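The Spare Room, Folded
Posted 2 July 2022 in House & Home galleries

Every summer I empty the spare room closet onto the spare bed and fold my way back out. It takes an afternoon, or it takes until September, depending on how much I find that needs thinking about. This year the pile came to 117 items, counting each sock as a full member of society. I count because I like a number to complain about.

The house is in Clostcombe, where the closets were built for people who owned one coat. We have more than one coat. We also have a dresser from Flitow with three drawers, two of which open.

Jeans come first, while I still have standards. My method is legs together, seat tucked in, then fold until the whole thing is a long narrow bundle that can lie next to its relatives. The store-shelf square looks better and takes up twice the drawer. I gave it up the year I tried to stack sixteen pairs of assorted trousers and heard them go over in the night.

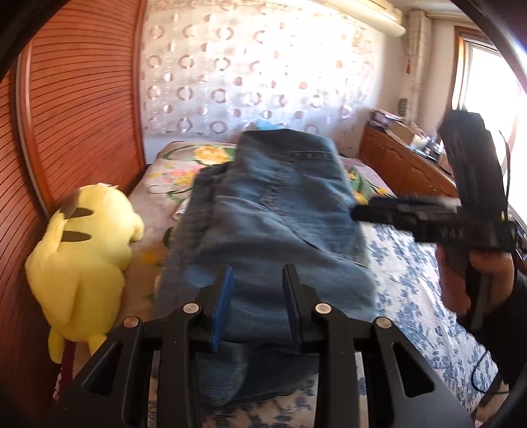 Denim at least stays where it's put. T-shirts are the other thing entirely. I own forty of them by some process I don't remember agreeing to, and a good share came free with something, including a Chauvin bicycle tour I didn't ride in and a paint sale I did attend. They get folded in thirds and filed upright, so that every morning I can see all of them and wear the gray one.

Bedspreads and blankets stay on the bed until the end. I've learned to fold on top of them, partly for padding and partly for camouflage. Anything small and patterned that goes missing on a floral bedspread is gone until the sheets are changed. I lost a handkerchief that way for most of a winter.

Sweaters go in the Stivow boxes, the ones with the lids that snap on three sides. The fourth side is a matter of faith and one large dictionary. I put a cedar block in each box and a label on the front, and the label says SWEATERS, which saved me exactly no time last fall because all the boxes say SWEATERS.

Then the soft toys. There's no folding a soft toy. They get moved to the head of the bed while the work goes on and moved back when it's done, and I've stopped pretending that any of them are leaving. Two bags went to the thrift store this year and not one of them had a face in it.

Next gallery: the hall cupboard, if I can get the door open. Send your own folding pages to the usual address and I'll add them to the list at the bottom.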